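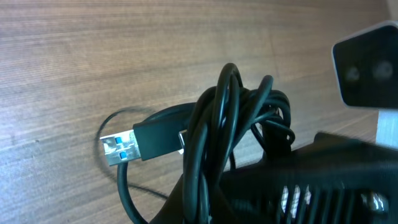

Cable tips from the Grolia robot club, written up 2020-03-05

I was asked to put our bench habits on the tips page after the last round of "why has it stopped moving". I should say that I don't believe most workshop tips, including several that used to be on this page. A lot of them are passed round because they sound clever. What follows is what has survived two terms of teenagers, and I've marked the ones I still have doubts about.

The project, if you've come here from the kitchen section: our students are teaching a pair of small robot arms to tidy leads on a desk. It's our entry for the Colinmont schools day in October. I voted for stacking cups. Cups keep their shape.

## Coiling leads so they come apart again

- Don't wind a lead round your hand and elbow. It puts a twist in every turn, and the twist comes back as a knot when you pull one end.
- Use the over-under method: one loop the ordinary way, the next with the lead rolled backwards between finger and thumb. It takes an evening to learn. I was sure it was stagehand folklore until I tried it on the long extension lead at home.
- Keep USB leads in loops no tighter than a saucer.
- Leave the plug sticking out of the coil. People find it quicker, and so does an arm.
- Bread bag tags as cable labels: fine for a month, then the writing rubs off. Masking tape folded over on itself like a flag does the same job and can be replaced.
- Freezer bags, one lead in each. Dull, cheap, works.

**Doubtful:** storing leads in toilet roll tubes. Everyone recommends it. Ours went flat in the drawer and the leads crept out of both ends. If yours haven't, good for you.

## Routing a lead along something that moves

The same advice goes for an anglepoise lamp or a sewing machine on a swing-out shelf, so read on even if you'll never own an arm.

1. Switch off and move the thing by hand through everything it can do.
2. Find the point where the lead has furthest to travel. Leave your slack there.
3. Tie it loosely on either side of each joint, never across the joint itself.
4. Move it all again by hand. Then power up, slowly.

Step 4 is the one that gets skipped. Danai Stamatopoulos, who is 12 and our most careful builder, now refuses to hand over the power supply until she has watched somebody do it. I've been refused twice. 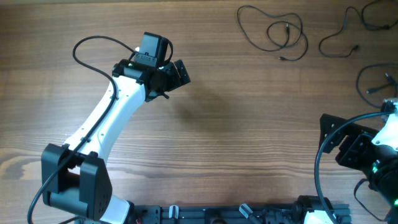
**Do we need proper cable clips for this, or will something from the kitchen drawer do?**

Kitchen drawer stuff will do for a trial run. Freezer bag ties are good because you can undo them when you've got the slack wrong, and you will get the slack wrong. Change to clips or hook-and-loop strap once the route is settled. Don't use elastic bands - they perish, and they grip harder than you think.

## Desk and bench

- Wipe a wooden top with a barely damp cloth and dry it straight away. I tried the Felex wipes for a term and couldn't tell the difference from a cloth, apart from the bill.
- Clamp whatever moves. Heavy isn't the same as fixed.
- Put a scrap of card under each clamp, or you'll have a dent to explain.
- Close the blind if the desk shines. Our practice runs seemed worse on bright afternoons. The students are convinced it's the glare; I'd like to see it tried properly before I repeat it as fact.

## Keeping a record

Write down every attempt, including the embarrassing ones. The club has logged 1,948 tries so far. For one evening in the autumn the notebook says only "went really well", and when I asked what had gone well I got three different answers. Since then a try counts only if the lead ends up inside the taped square with the plug showing. On the last full evening that gave us 11 out of 151. They were disappointed. I thought it was the first number they'd brought me that I could believe.

The same goes for bread, by the way. If you change the flour and the oven shelf on the same day you've learned nothing about either.

Spare bag ties are in the Andreadis biscuit tin by the sink. Please put the lid back on.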